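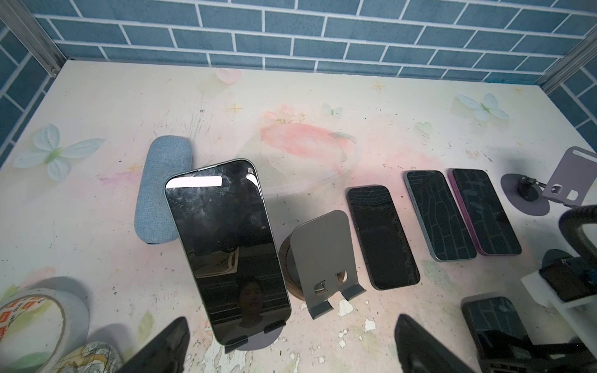 Section 3. First set-up of the Tendis door intercom and pairing with the telephone

Last updated: September

Please read this section until the end before you begin. The door unit and the indoor receiver must already be fixed to the wall and connected as explained in the previous section. If the receiver shows no light at all, the pairing cannot start and you must return to the wiring.

What you need

One telephone or tablet with the Tendis application installed
The name and password of your home wireless network
The white card with the six-letter house code, delivered inside the receiver box
A person who can stand at the door for the sound test

Preparing the telephone

1. Charge the telephone to more than half. The first update of the receiver is passing through the telephone, and an interruption can oblige you to repeat everything.

2. Connect the telephone to your home network. Turn off mobile data for the duration of the set-up.

3. Open the application and choose your language. It is possible to change it later in the menu "General".

4. When the application asks for permission to use the microphone and the notifications, accept both. Without notifications the telephone will not ring when a visitor presses the button.

Note: On certain telephones the energy saving mode closes the application during the night. Please add Tendis to the list of applications which are allowed to run in the background. The name of this list is different with each maker.

Pairing the receiver

1. Press the round button of the receiver and keep it pressed until the light becomes orange. Release it.

2. In the application, select "Add a receiver" and enter the house code from the white card. Capital and small letters are treated the same.

3. Select your home network and enter its password. Take care with spaces at the end of the password, which are counted as characters.

4. Wait. The light blinks orange while the receiver looks for the network. This can take 300 seconds. Do not press the button again during this time.

5. When the light becomes steady green, give a name to the receiver, for example "Kitchen" or "Hall", and press "Save".

Caution: Do not disconnect the power of the receiver while the light is blinking. If the power fails in this moment, leave the receiver disconnected until the telephone shows the message "Receiver lost", then begin again from step 1.
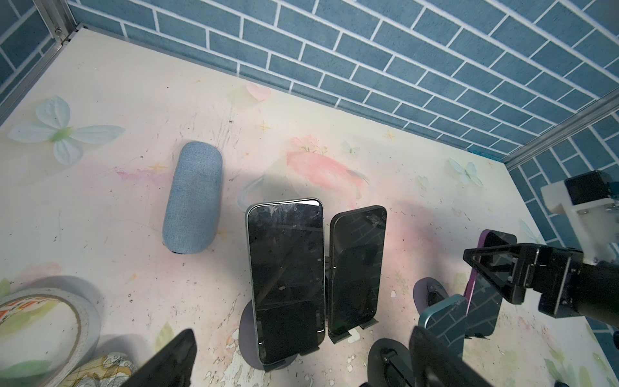 Adding other persons of the household

Each receiver accepts several telephones, but only the first one is the main telephone. The main telephone can remove the others and can change the door code. We recommend that the main telephone belongs to an adult who lives permanently at the address.

1. On the main telephone, open "Household" and choose "Invite".

2. Send the invitation. It remains valid until midnight.

3. The invited person opens the invitation on his or her own telephone and accepts it. A separate house code is not necessary.

4. On the main telephone, decide if this person may open the door at a distance. The choice is "No" at the beginning.

Note: If you rent your home, ask the owner of the building before you activate the opening at a distance. Some contracts do not permit it.

Testing the sound

1. Ask your helper to press the button of the door unit. The receiver rings first and the telephone follows a short moment later.

2. Answer with the telephone and speak normally. Your helper should hear you without approaching the ear to the door unit.

3. If you hear an echo, move away from the receiver or lower its volume. The echo comes most often when both are in the same room.

4. End the call and repeat the test with the receiver alone.

If an error code appears

Code 209: The house code is not recognized. Verify the letters on the card. The letter O is often read as a zero, but the house code never contains numbers.

Code 342: The network was found but the password is refused. Enter it again slowly. If the code returns, restart your router and wait until all its lights are normal.

For any other code, write it down and contact your installer. Your installer can see the history of the receiver only if you have permitted this in the menu "Assistance".

Text: Agathe Chauvin. Technical review: Thibault Hervieu.

3 comments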